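Fernamgate Shared Workshop
Home › Equipment › Bench arms › Buying and budgeting FAQ

Bench arms: buying and budgeting FAQ

These are the questions members and partner colleges send us before they put in a request for a bench arm. If yours is missing, write to Mireille Sayegh at the equipment desk.

What does the 3,000 limit cover?

It is the most a single group can request per bench, in pounds, including VAT. It has to pay for the arm, the gripper, the power supply, the clamps and delivery. Computers come out of a separate budget, and so do tables.

Can we buy the arm now and the gripper later?

You can, but both must be on the same request form. Last year two groups ordered arms alone and then found that the gripper they wanted needed a different mounting plate. Raed Smadi can check the fit before you order. Send him the drawings for both parts.

Which suppliers can we use?

Kirby and Zoubi both have accounts with us, so an order with either goes through without extra paperwork. For any other supplier we need three written quotes. Navach sells spare fingers and cables but does not supply complete arms.

How much should we set aside for spares?

We ask for 672 pounds per bench for the first year. Fingers and cables use up most of it. Whatever is left can be carried over once.

Do we need to buy special test objects?

No. For basic pick-up work, small everyday things are enough, and they can go on the general stationery order. A foam cube and a marker pen give you one soft thing and one long thin thing to try the fingers on. Put them straight on the tabletop and keep the rest of the surface clear while you are learning. 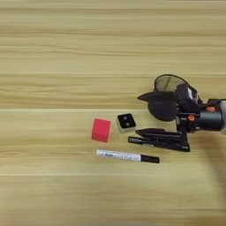 How much table space should we plan for?

Measure the full reach of the arm with the gripper fitted, not the reach printed on the data sheet. Long fingers add to it. Leave a clear strip along the side where people walk past, and mark it on the floor plan you attach to the form.

Do we need a new table?

Usually not. A solid table that doesn't rock will do. Joelle Nseir can look at yours and tell you if the clamps will hold. Glass tops are not accepted.

Can we lease instead?

Leasing makes sense for a single term. Beyond that it costs more than buying, and the damage clauses are strict. Elie Farah keeps the current lease terms and will send them on request.

When do requests close?

At the end of July. Late forms go into the next round.

Who signs the form?

Your group lead and Raghda Qaisi. She will not sign without a named person responsible for the bench.

What happens if the arm arrives faulty?

Keep the box, don't attempt a repair, and tell the equipment desk the same day. We deal with the supplier and arrange the return.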